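**Rorkitton, every record, in order, because I've had them on all month and my houseguests are tired of hearing it out loud** 🧵

1/ Quick basics for anyone new. Four people: Katia Galli sings and plays the cheap organ, Muchen Shi is on guitar, Gayan Cassim on bass, Siiri Juška on drums. Two albums, three EPs, and one single that isn't on anything else. All of it is on Skolell, a label run out of a spare bedroom.

2/ The first EP is called Side Door and it sounds like it was recorded in a closet (it was, they've said so in interviews). Four songs, and you can hear somebody's foot hitting the mic stand on the second one. I love it so much! Katia half talks her way through the verses and then just goes for it on the last chorus.

3/ They pressed 400 of those on vinyl. I don't have one. I have been outbid on one, twice, by what I'm fairly sure is the same person. If it's you, hi, take good care of it.

4/ Second EP, Lake Effect. Siiri joined for this one and you notice right away. The title track runs at 160 bpm and she plays the whole thing on the ride cymbal like her arm doesn't get tired?? Gayan just sits on one note under her for most of it. Best thing they'd done up to then, easily.

5/ Then the first album, YUAN. Ten songs, 31 minutes, no skips for me except maybe "Toll Road," and I know people who'd fight me over that. Shengli Tan produced it and also produced the next one. You can finally hear the bass!

6/ Start with "Paper Route." If you don't like "Paper Route" I think you can stop there with no hard feelings. If you do, go right into "Second Helping" without a break, they run together and the shuffle button ruins it.

7/ The single from YUAN that got on college radio was "Good Morning Gloria," which I'd rank maybe fifth on the record. It's fun! The handclaps are great! But the B-side of the 7-inch is a slow version of "Toll Road" with only organ and voice and it fixes every problem I have with that song.

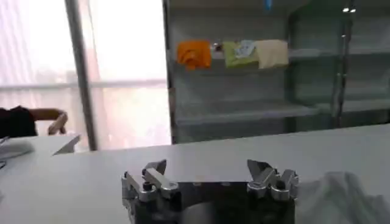
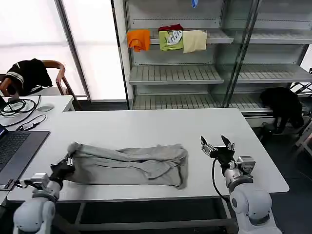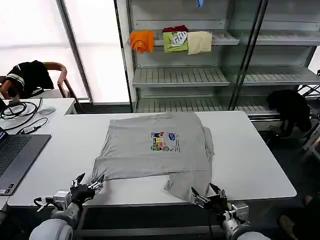 8/ The third EP, Small Print, came out with almost no notice in September, and it's the one I push on people the most. Five songs, all under three minutes, and Muchen sings lead on two of them. There was never a shirt for it, which kills me, and I know just what I'd want: light gray like that tee on the white table, little cartoon figures in blue and yellow and pink, and the lyrics to "Warranty" in tiny dark type next to them. I would wear it until it fell apart.

9/ "Warranty" is the one where the guitar drops out for the whole second verse and it's only drums and two voices. First time I heard it I thought my left earbud had died. Then the guitar comes back in the wrong key (on purpose, I've decided) and slides up to the right one. I rewound it maybe six times on the bus.

10/ Okay, ERNEL. Second album. Longer, slower, a lot more organ. Some fans were grumpy about it and I sort of get why, there's nothing on it as fast as "Lake Effect." Give it three listens. The third one is when "Harbor Lights Off" got me, and now it's probably my favorite song of theirs, full stop.

11/ Gayan wrote four songs on ERNEL and they're the odd ones. "Ladder" has a verse in 5/4 that I still can't clap along to. "Cousins" is a polka, basically. Katia sings it completely straight and it works!

12/ The closer is nine minutes long. I was ready to be annoyed. It's really two songs with a long organ part in the middle, and when Siiri comes back in on the toms I get goosebumps every single time. Headphones for this one please, the quiet bit disappears on a phone speaker.

13/ The loose single is "Borrowed Car," which came after ERNEL. It had 3279 plays the last time I checked and a decent chunk of those are mine. It's loud and quick again, with Muchen and Katia trading lines, so if that's where the next record is going I'm thrilled.

14/ Saw them once, in a room with a pole right in front of the stage. They opened with "Paper Route," did nearly all of Small Print, and took a request from a guy yelling for "Cousins." Siiri broke a stick in the first song and kept going with the stub until the chorus.

15/ My ranking, subject to change by tomorrow:

- Small Print
- ERNEL
- YUAN
- Lake Effect
- Side Door

16/ Yes I know, an EP at number one. It's my list!

17/ A couple of people asked where the live version of "Ladder" came from. It's the bonus track on the Skolell label sampler, track 11, and it's slower than the album take with a much longer intro. The sampler also has a Katia solo demo on it that I forgot to mention, just voice and a very out-of-tune piano. Go listen to that one and come tell me what you think the second line is, I've heard it as "kitchen" and as "mittens" and I can't settle it.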